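List home – Threads – Previous – Next – Search

20/03/2021, Nelli Salminen

Hello all,

Yu-na Jin wrote:
> Does anyone know who is taking over the Bolleck
> under-16s? I heard Seung-woo was off.

Yes, I'm afraid you heard right, Yu-na. Seung-woo Cha told the parents in February that he'd finish after the Dinon match, and I don't mind saying I had a little cry in the car park. He has been so good with those girls – patient even when they lost by 80 points at Flirnevel!
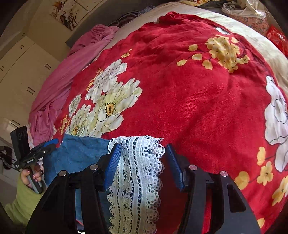
White lace trim, red flowered blanket.

Ju-won So takes over for the rest of the season. Most of you will know her from the second team (she's the one who shouts), and she has asked to keep training on the same evenings, so please don't go changing your lifts just yet. Ok-hee Ma stays on as her assistant, I'm very glad to say.

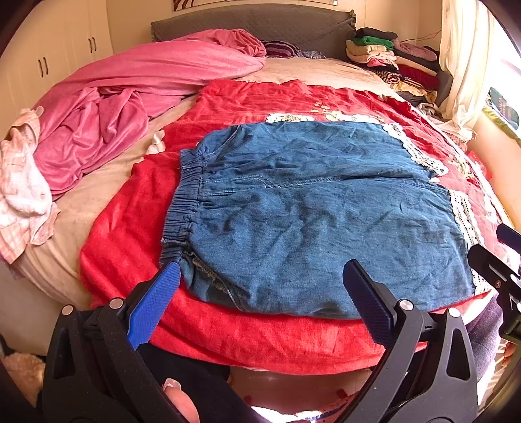 Leaving present

We have 199 in the pot so far, which is lovely of you. I'd thought of a decent pair of boots, but Ok-hee reckons he'd sooner have a Kwon whistle and a good dinner out with his wife, and she knows him far better than I do. If you still want to put something in, catch me at the pitch or drop me a line off list.

Warmest wishes,
Nelli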